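Search this site
Enter keywords
Go

Mud season has a new plan at the Trellstead barns

Well, it's April and my driveway is a creek again, so I guess that means I should sit down and write up what happened at the Trellstead boarding barns this week. I trim at three of the places out that way and I'd been hearing bits of it for a month before anybody would tell me the whole thing.

The short version is that the barns are going to share one dry lot through the wet part of spring, and Aivar Rebane is going to run it. If you've had a horse trimmed or shod in this end of the county you probably know Aivar. He used to haul hay, and he still will if you catch him in a good mood.

The lot is the old stockyard behind the feed store, the one with the crushed stone base that drains toward the road. It's fenced already, and the gates got rehung over the winter. Aivar says it will take 15 horses at a time without anyone getting crowded off the hay, and I walked it Wednesday morning and I believe him. I had on my oldest boots, fully expecting to lose one, and I came back to the truck with both of them and hardly any mud past the ankle!

For anybody who doesn't spend their days bent over under a horse, let me explain why I'm so worked up about a gravel yard. A hoof that stands in soup day and night gets soft. The sole gets soft, the white line opens up a little, the nails don't hold the way they should, and then the horse steps on the edge of a shoe in deep mud and off it comes (usually with a good chunk of wall still attached). Last spring I put more shoes back on in one month than I did the rest of the year. I like the work, but I don't like doing the same foot twice in a week, and the owners like it even less when they get the bill.

Then there's thrush, which you will smell before you see. I had one gelding last year, a sweet old thing named Natus, who had it in all four feet by the time his people called me. He'd been in a field with water standing over the gateway, and the gateway is where horses like to wait for supper. He did come around fine, but it took until the middle of summer and he was sore for a good part of it.

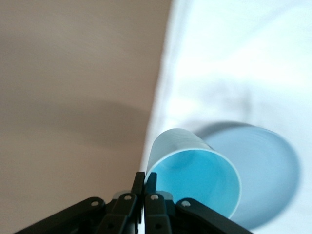 So the way it's going to work is this. Each barn gets a block of hours. The first group goes in at 7 in the morning and comes out before lunch, then the next bunch goes in for the afternoon, and nobody stays overnight. Each group stays with horses it already knows, which I was glad to hear, as a kick from a stranger will lay a horse up a lot longer than mud will. Hay gets fed in piles along the fence, spread well apart, and there's a trough at each end so one bossy mare can't guard all the water.

I can tell you the name of the bossy mare, too. It's Rozīte. She's a little chestnut with a blaze, and she has bitten me twice, and I still think she has the best feet in the county.

The cost was the sticking point, from what I heard. New stone had to go down by the lower gate where the trucks had rutted it, and that ran $800 with delivery. The barns split it. After that it's $15 a month per horse to cover hay and somebody to scrape the manure, and you can pay Aivar directly at the lot or leave it at the feed store counter in an envelope with your horse's name on it. Please put the horse's name and not just yours. He has three Debbies on his list already.

There was a little grumbling about the walk. The farthest barn is a good ways up the hill and you have to lead down along the road shoulder for the last 200 yards. Aivar has asked the folks on that stretch to slow down in the mornings, and he's putting out a sign. If you drive through there on your way to work, please take it easy. Some of these horses haven't done much besides stand in a stall since the first hard freeze and they are feeling pretty fresh. One of them is a gray three-year-old called Fistalel who thinks mailboxes are out to get him, and I would hate for anybody to meet him sideways in the road.

A couple of things from my side, since people have been texting me about it. Pick the feet out when your horse comes off the lot. Gravel can pack into a hoof just like mud or snow can, and a small stone wedged alongside the frog will make a horse lame quicker than you'd think. If your horse is barefoot and has been in a soft field all winter, start with an hour or two and see how he walks the next day before you sign him up for the full block. Flat-footed horses with thin soles may need boots the first week. Call me and I'll come look, or ask whoever does your feet.

And if he's due, don't stretch it. I know everyone wants to push the first spring trim back until the weather settles down — I've heard every version of it — but long toes in deep footing are hard on tendons, and I've got openings most mornings right now.

Horses started going in on Wednesday, with only the first group for the time being. The afternoon group gets added as soon as the second trough is hooked up. Aivar was still short a float valve when I left, so if you have one rolling around in the back of your truck, he'd be happy to take it off your hands. He's at the lot every morning until the first bunch goes home.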